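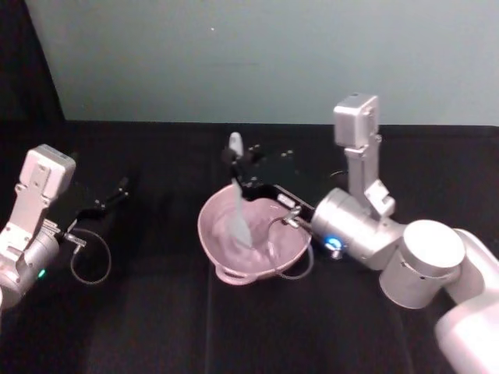 About Grelta

Grelta is a hand-sewing and quilting school, and we love slow stitching! Fikri Subramaniam and Bastian Engelhardt started it at one long table in Sulesmont, with a tin of needles and 46 yards of donated cotton. These days we teach hand piecing, appliqué and big-stitch quilting to beginners and to people who have been at it for years.

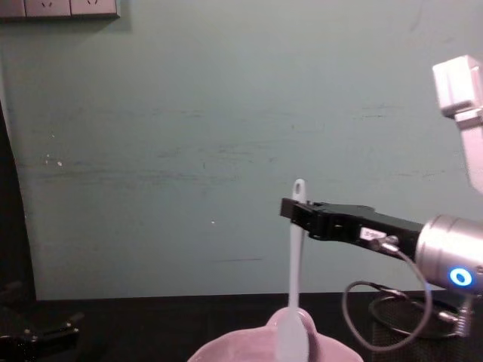 What we teach

Our first course is Vikia, a lap quilt made of 200 hexagons, all basted and joined by hand. It takes a whole winter — and we think the evenings together are the best part. After that comes Sumampouw, our appliqué course, with lots of curves and tiny points (Bastian's favorite).

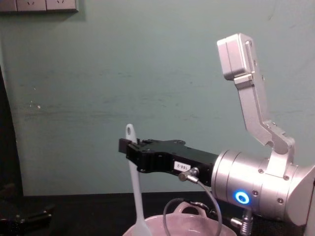
Fikri teaches color, and her classes fill up fast. She has 293 fabric swatches pinned on boards, and everyone gets to pull them down and shuffle them around. One of her warm-ups is to build a palette from just two colors. Try it with brushed silver and one small ring of glowing blue — what a border that would make! New classes start in November, and we'd love to meet you.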